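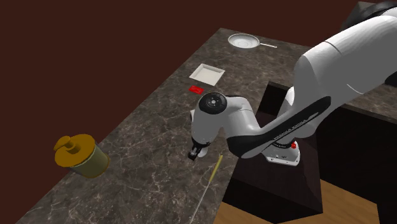 Home News Trucks Suspension Tires Forum

Hernum recalls rear shock mounts sold for Killska pickups

June 4, 2024

Aftermarket parts maker Hernum is recalling a batch of rear shock mounts sold for the Killska midsize pickup after owners reported cracks in the weld at the lower bracket. The mounts were sold on their own and as part of the Wosance rear lift kit.

The company says the affected parts have a batch code starting with N6 stamped on the inside face of the bracket. Mounts with any other code can stay on the truck. Owners who have painted or undercoated the bracket may need to clean the area with a wire brush before the stamp can be read.

Hernum said it has received three reports of cracked brackets. In two of them the shock came loose at low speed on a trail. No injuries were reported.

"The weld on this batch didn't go deep enough on one side of the bracket," said Veerle Bakker, product manager for suspension parts at Hernum. "The truck will still drive, but we don't want anyone towing or going off road on these mounts until they have been swapped."

Replacement mounts are free and will ship in July. Hernum will also pay up to $100 toward shop labor for owners who don't want to do the work themselves. A receipt from the shop is required, and claims go through the dealer that sold the part. The old mounts have to be sent back in the prepaid box that comes with the new ones.

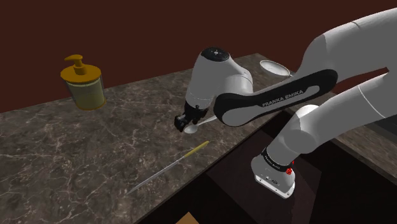 A Franka Emika robot arm over a dark stone countertop.

The new mounts use a thicker lower bracket and a full weld on both sides. They take the original bolts, but Hernum recommends new lock nuts, which are included. Ride height does not change, so trucks that have already been aligned with the Wosance kit won't need another alignment.

Front parts in the kit are not part of the recall. Neither is the Nijs leaf spring pack, which some dealers sell together with it.

Dealers have been told to pull unsold stock from the affected batch. Buyers who ordered online should get an email with a claim form.

Share 6 | Comments 2

Related
Killska bed rack fitment guide updated
How to read wear on rear bushings
Nijs adds heavier leaf pack for towing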